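About Carré

Carré is a screen-printing and sticker co-op run out of two rooms above the old feed store in Plomdale. We make the stuff that movements carry around with them: patches, posters, yard signs, zines, buttons, banners you can fold up and stick in a backpack. If your tenants' union or river cleanup crew or library defense group needs 200 of something by the weekend, we're probably the people you call, and we love getting that call!

We started in March with a borrowed press and a drawer full of half-dry ink. Since then we've printed for 109 groups, most of them tiny (a few are just two friends and a group chat), and every one of them got the same care. Groups pay for materials, and if they can't, we work something out from the print jar. Artists keep the rights to their own designs, always.

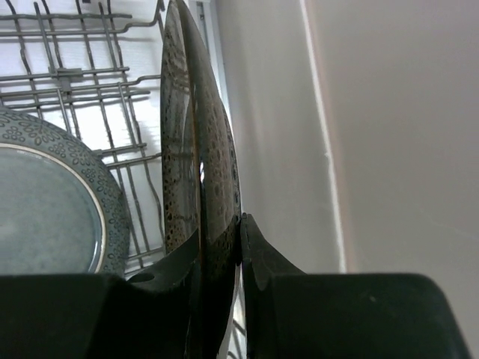
Hubert Hollenstein wrote to us after the Gutholm bus campaign that he still sees the yellow "Route 5 Stays" patches on jackets all over town, and that people who never came to a meeting stop him to ask where they can get one. He ended up ordering another batch, this time in green, and then a third for the drivers.

That's the kind of letter we tape to the wall. A patch won't save a bus line all by itself, but it does get strangers talking at the bus stop, and we've seen a lot of good organizing start right there.

Our biggest project right now is Treltel, a shared library of designs that any grassroots group can download, change and print for free. There are 121 designs in it so far, from simple block letters to a very detailed heron that took its artist all winter. New ones go up whenever somebody finishes one. 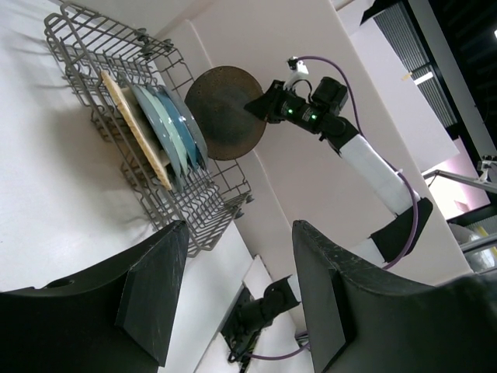
We don't print for companies or for candidates. We do print for people on strike, for mutual aid pantries, for kids who want a crosswalk in front of their school. If you aren't sure whether your group fits, just ask us, we're friendly and we answer everything (sometimes late at night, sorry about the typos).

Want to learn to print? Open studio is every Thursday evening, no experience needed. Wear something you don't mind ruining.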